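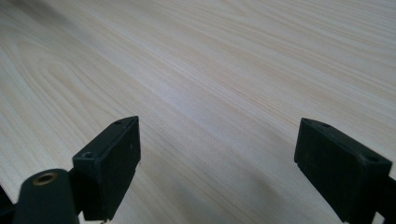
Clundale table top by Firkanier
Pale wood-grain finish, matte

Stock code: 2495
Sold as: top only, or with a set of four legs
Made by: Firkanier, for Burketti

I've been selling tables for long enough to have got a bit fed up with them, so it's nice when one comes in that I want to take home. The Clundale did that. It's a big, plain, flat top in a very pale creamy colour, nearly off-white, with a touch of yellow and a bit of pinky beige depending on what you put next to it. If you've got white walls it looks warm, and if you've got cream walls it looks a shade cooler. I tried it against both in the showroom, and then against a dreadful green one in the stockroom, and it got on with all of them.

The grain is what people ask me about. It's fine and close together, with long arched shapes where the lines sweep round and meet (cathedral grain, if you want the proper name for it) and much straighter stretches in between. No two tops match, so if you're buying a pair to push together do tell me and I'll pull a few out and find two that look friendly side by side. I can't do that once they're wrapped, so put it in the notes box when you order!

The finish is matte with a soft sheen. I had a glossy top at home for years and every lamp in the room showed up in it, so this is a relief. It does mean that a greasy thumbprint can sit there until you wipe it, but a damp cloth and a drop of washing-up liquid sorts that out. Please don't use cream cleaner or the green side of a sponge. I did a test on an offcut and you end up with a shiny patch that you can't un-shine.

What do people use it for? Mostly desks and craft tables. I cut dress patterns on mine — with a mat under the blade, obviously — and I like having the whole width clear to spread the paper out. It's good for jigsaws too, and one customer has it as a packing bench for her soap business. I wouldn't put hot pans straight on it. Use a trivet and we'll all be happy.

Legs

The top goes with any of the Fairclough legs. The straight ones are the cheapest and the ones I'd pick. The trestles look lovely but you will bang your shins, I still do. Fixing screws come in the bag, and you'll need your own screwdriver and a second pair of hands for turning it over.

Prices

Top only: £108
Top with Fairclough straight legs: £553 for a set of four tables (schools and workshops mainly, ring me first)
Single set of legs: see the Fairclough page

Delivery

It comes flat, with card on the corners. The driver will bring it to your front door but not up the stairs, so have a think about tight landings before you order. The next batch from Firkanier is due in November and you can reserve one from it now with no deposit.

Samples of the finish are free. They're small, so ask for two if you'd like to see more of the grain.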